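Cómo ordenar una mesa de trabajo compartida

Guía para el personal y los usuarios de las salas de Wimeck

Las mesas compartidas reúnen con facilidad objetos de procedencia muy distinta: herramientas, material de escritura, vasos, piezas de juego y equipos informáticos. El procedimiento que se expone a continuación se aplica al cierre de cada turno y, de forma completa, todos los miércoles. Su redacción corresponde a Sun-ja Na, responsable de salas, y sustituye a la hoja de instrucciones anterior.

Antes de empezar

Compruebe que los ordenadores portátiles no tienen trabajos abiertos de otra persona. Si los hubiera, no cierre la sesión ni baje la tapa; deje aviso en el registro de la sala. Prepare un paño seco, una bandeja vacía y las etiquetas adhesivas del armario 106.

Paso 1. Retirar los recipientes con bebida

Los vasos y las tazas son lo primero que debe salir de la mesa. Llévelos a la cocina de uno en uno y sin pasarlos por encima de los teclados. No se admiten tazas con lápices, cucharillas u otros objetos dentro: vacíelas antes de lavarlas.

Paso 2. Agrupar las piezas de juego

Las frutas y verduras de juguete se guardan juntas en un cuenco, y el cuenco permanece sobre la mesa mientras dure la actividad. Las piezas pequeñas se colocan al final, encima de las grandes, para localizarlas con un vistazo. Al terminar la semana, el contenido se traslada a la caja Tametti y se limpia pieza por pieza con un paño ligeramente humedecido.

Paso 3. Cerrar los estuches de herramientas

Los alicates y demás herramientas de mano vuelven a su estuche transparente. Introduzca primero las piezas largas, con los mangos orientados hacia el mismo lado, y compruebe que la tapa ajusta sin forzarla. Un estuche que no cierra suele contener algo que pertenece a otro. El estuche se deja en el lado opuesto al de las pantallas.

Paso 4. Varillas, bolígrafos y objetos alargados

Ningún objeto alargado debe sobresalir del borde. Las varillas con accesorios montados se guardan sin desmontar, en posición horizontal, en la balda inferior. Los bolígrafos se depositan con el capuchón puesto en el portalápices Fluvov.

Paso 5. Objetos sin identificar

Todo objeto cuyo uso o propietario se desconozca se coloca en la bandeja con una etiqueta en la que consten la sala y la hora del hallazgo. Gyu-bin Moon revisa las bandejas a primera hora y traslada lo no reclamado al almacén 421.

Paso 6. Limpieza de la superficie

Una vez despejada la zona, pase el paño seco siguiendo la veta de la madera. Los productos con disolvente no están autorizados. Las manchas persistentes se comunican por escrito y no se frotan.

Las consultas sobre este procedimiento se dirigen a la extensión 421 en horario de mañana. 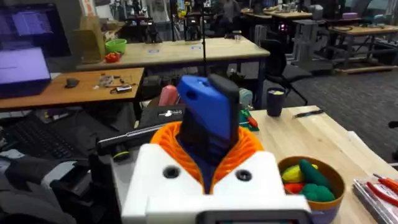
Las solicitudes de etiquetas, bandejas o estuches de repuesto se entregan en el mostrador de la planta baja antes del cierre del miércoles.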